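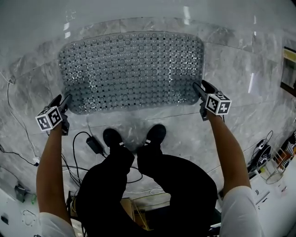 Shahram Rahimi wrote that the mat still slides when he pulls it from the near edge, and he asked if we want to close the ticket or leave it open until the new mats come.

Tuesday, October 3, 2023
By Tobiloba Danladi

Ticket 261, Sitville showroom. Bath mat does not hold on polished tile.

I leave it open for now. Below I write what we have tried, so that the next person does not need to repeat it.

The mat is the gray one with suction cups, from the Setis range. The complaint came first in August. On the large marble tiles it moves when somebody pulls at a corner. I washed the mat with warm water and a little dish soap, rinsed it two times and let it dry over night. No change.

Then I cleaned the floor. The cleaning company uses a polish from Starton, and I suspected that it leaves a film. I wiped 3 tiles with plain water and vinegar and put the mat there. It was better for one day. The next morning two corners were up again.

I also tried to place the mat away from the grout lines, but it is longer than one tile, so there is always a line below it. Air goes in through the line, I think. This I can not prove.

Shahram, please try one more thing. Wet the floor first, lay the mat down from the middle and press to the outside with the flat hand. Wait 6 minutes before you pull. Write here which corner comes up first.

The same mat must also be tested on the rough floor near the toilets. I do not expect that the cups hold on concrete, but the customer Castaño has asked and we need an answer in writing.
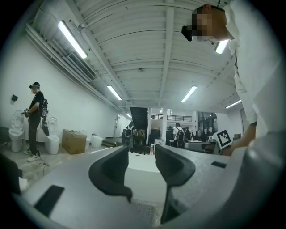

Concrete floor, side with the three toilets.

If it fails there also, I will write to Setis and ask for the version with the rubber back. Please do not use double tape on the marble, the glue is very hard to remove.

Status: open, waiting for Shahram.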